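How to tell if your price increase is scaring off customers

Posted April 5, 2024 by Nayeli Magaña

Quick one today, I'm between calls. A few of you asked how to test a higher price without wrecking your regular sales. Same steps I used with Jomico, a small candle and home scent brand. Takes a few weeks. No fancy software.

What you need first
Sales by week, going back to August if you have it. A spreadsheet. Your email list, with dead addresses cleaned out.

Step 1. Pick one product
One. Not the whole line. Choose something that sells steadily, not your holiday item. Jomico used its Makori jar candle, no discounts on it for months, so the numbers were clean.

Step 2. Split the list
You want 2 groups, picked at random. Don't put your best buyers all in one group, I've seen that done and the results were useless. Under 180 names per group and I wouldn't bother, too noisy.

Step 3. Write one email
Same subject line, same photo, same send time. Only the price changes. If you tweak the copy too you wont know what did it.

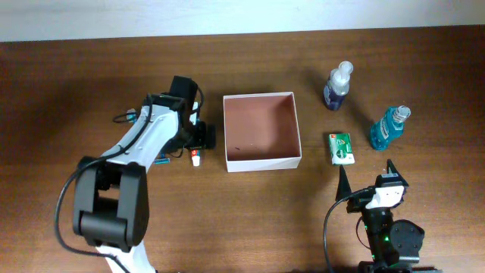

Wood tabletop, arm at left.

Step 4. Wait 9 days
Hard part. Don't peek on day one and panic. Higher priced stuff gets a slower yes – people leave the tab open, come back after payday. Late orders count.

Step 5. Compare the right number
Orders will probably drop. Fine. Look at profit per 100 emails sent. Price minus cost minus shipping, times orders, divided by emails sent, times 100. Do it for both groups. Then check returns, they can flip the answer.

Step 6. Read the replies
Actual complaints, in words. "Too expensive" from someone who never bought is not the same as from a repeat buyer. Mark which is which.

If the higher price wins
Raise it on that one product and leave it alone for a month. Tell regulars before you do it. Short note, no apology.

If it loses
Go back. Honor the higher group's orders and send them the difference as store credit. Try a smaller jump, or a nicer box first – Flida did the box and then the price, in that order, and kept most of its buyers.

One more thing, don't run this the same week as a sale. Any sale, even on other produts. It drags everything down with it.

Spreadsheet template is on the downloads page, second tab. First tab is old, ignore it.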